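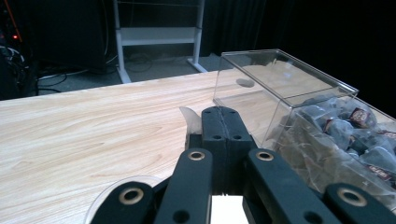 Boonsong Khamphan has been selling tea to offices and small hotels for 14 years, and he would like you to stop paying extra for pyramids. It is an odd thing to hear from a man whose company, Zoltirska, sells a lot of them.

"I'll take your money," he says. "I just want you to know what you're paying for."

I had gone to see him with a question that had been bothering me since the place where I work dropped its old cardboard boxes of flat paper bags and went over to mesh pyramids in a clear acrylic box with a lid. The bill went up. The tea, to my mouth, tasted about the same. I was told by several people that it was better now. I wanted someone in the trade to say so with a straight face.

Khamphan wouldn't quite do it. The shape, he says, has an argument behind it. A flat bag presses the leaf between two sheets and a pyramid leaves it space to swell, so you can put bigger pieces of leaf inside and get something out of them. "That part I believe. I've brewed them side by side more times than my wife would like. If the leaf is large, the pyramid helps."

And if the leaf isn't large?

"Then you bought a shape."

He cut a few open for me with nail scissors and tipped them out on saucers. One, from a line he sells under the name Slaoui, had long twisted pieces in it and a bit of stem. Another, which he asked me not to name and which costs nearly as much, held something close to what I used to sweep out of the bottom of my grandmother's tin. Both had handsome tags. I asked how a buyer is supposed to tell them apart and he said by looking through the mesh, that's the one thing mesh is good for, and hardly anyone looks.

We got on to the box. Clear acrylic, slanted lid, everything in a heap: he supplies these too, and he has opinions about them that I suspect his sales staff would rather he kept to himself.

"A clear box is a shop window," he says. "People see a big pile and they feel looked after. Fine. But tea doesn't like light and it doesn't like air. You would not keep coffee beans that way if you cared about them."

I pointed out that plenty of cafes do exactly that with coffee beans. He shrugged. "And plenty of cafes have bad coffee."

How much harm does it do, though? I pushed him on this one, as tea people are fond of warnings and short on numbers. He admitted that in a busy kitchen the box empties before anything much can go wrong. One of his customers, an office with 162 people in it, went through 3,657 bags between the start of March and the end of the next month, and nothing in their box had time to go stale. It's the slow rooms he worries about, the meeting room nobody books, the guest lounge with a refill every season. He has opened lids there and smelled nothing at all.

"That's the test. Lift the lid and put your nose in. If it smells of plastic, throw it out."

The other problem, he says, is mixing. Bags without their own wrappers will trade smells. Put a strong mint in with a plain black tea and in a week you have two mint teas. He recommends one kind to a box, or wrapped bags if you must have variety, and then sighs because wrapped bags mean more trash and customers complain about that instead. I told him that sounded like a way to sell more boxes. He laughed and said yes, it was also that.

I asked about the mesh, which was the question I'd really come for. It looks like nylon stocking. Is it plastic?

"Sometimes. Sometimes it's made from plant starch, and then the label says so in large friendly letters, and people throw it in the garden." He does not think much of the garden plan. The plant-based mesh he handles is meant for an industrial composting plant, with steady heat, and he buried 24 of them in a corner of his own yard to see what would happen. More than a year later he dug and found them. "A little dirty. You could have made tea."

It's not a study, he is quick to add, it's a man with a shovel. Still, I noticed that the brochure on his counter, for a range called Plirkudora, has a green leaf on the cover and the word "natural" three times on the first page. When I read it aloud he took it from me and put it face down.

"Marketing wrote that."

You approved it, I said.

"I approved it," he agreed, and poured me another cup.

The cup was good, I should say. It was loose tea from a tin, made in a brown pot with a chipped lid, and he let it stand longer than I would have. He doesn't drink from bags at home. He does keep some for visitors – Pastau, the cheapest thing he carries, flat paper, string and staple – and claims that with milk in it no visitor has ever asked what it was.

So what should an office buy? He went around this one for a while. If people take their tea with milk and drink it at a desk while reading email, the paper bag will do, and the difference could go toward a kettle that boils properly. If there are people who drink it plain and notice, buy the pyramid with real leaf in it and look through the mesh first. Keep the lid shut. Put the box away from the window and away from the microwave. Don't top it up onto old tea, since the bottom layer then lives there forever. Empty it, wipe it, dry it, fill it.

I can't see my colleagues wiping it. He couldn't either.

"They'll pour the new ones on top," he said. "Everybody does. I do it in the showroom."

On my way out I lifted the lid of the showroom box and put my nose in, as instructed. It smelled faintly of bergamot and a little of something like a new shower curtain. I asked him when it had last been emptied, and he said he would have to check.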